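Slow Hands at Clernholm
By the Sirken Letter, Wednesday

I went to the open day at Clernholm expecting to be bored, and I stayed well over 50 minutes past my bus! They had the Semimlow suturing robot going on a practice session, and a crowd of us stood at the screen like kids at an aquarium.

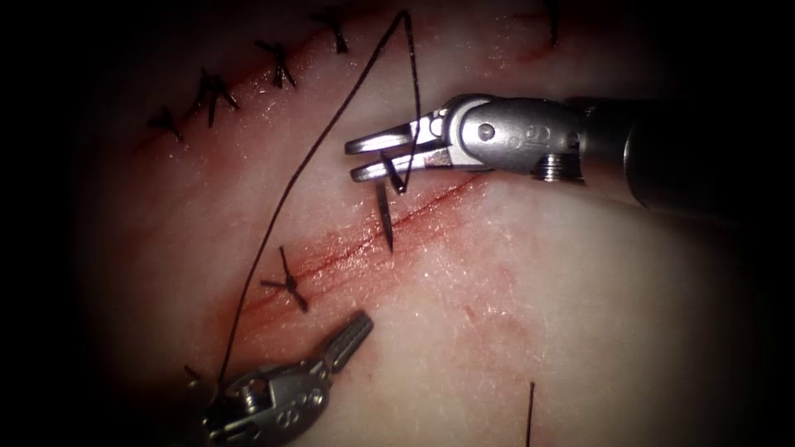 What won me over was the patience of it all. We hear so much about speed with these machines, and I'd gladly trade every bit of it (and the glossy brochure too) for a neat knot. I do think more hospitals should open their doors like this, and let people ask their worried questions over bad coffee.

Recent items
Dumitrescu Hall reopens in January
Letters: Route 51 and the hill

Contact | Back to top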